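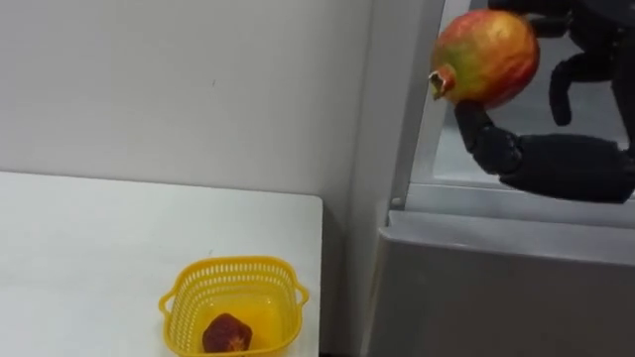 Namlow Yellow Fruit Basket
Sold by Sovavero Kitchen & Table

A plastic basket, in yellow, for fruit. We considered a longer name and went to lunch.

The Namlow lives on the counter and takes whatever you bring home: apples, lemons, a pomegranate with its crown sticking out sideways, the avocado you've been checking on twice a day. It will not ripen anything faster. It won't remind you about the pear at the bottom either, so have a look down there now and then.

Cleaning is warm water and dish soap. Pomegranate juice comes off if you get to it the same evening. Leave it until morning and you'll own a yellow basket with a pink spot, which a few customers have told us they prefer.

Details
Material: plastic
Color: yellow (the green one sold out in June and isn't coming back)
Dishwasher: top rack only
Price: $14 each, or a set of 4 by request
Returns: 20 days, clean please

Choosing fruit to go in it
For pomegranates, pick one that feels heavy for its size. Skin color varies a lot, and a patch of greenish yellow is no reason to put it back. Soft spots are.

Shipping
Orders leave our Zidport warehouse in flat-bottomed boxes. The next batch ships 8th October. Fruit not included, and yes, we've been asked.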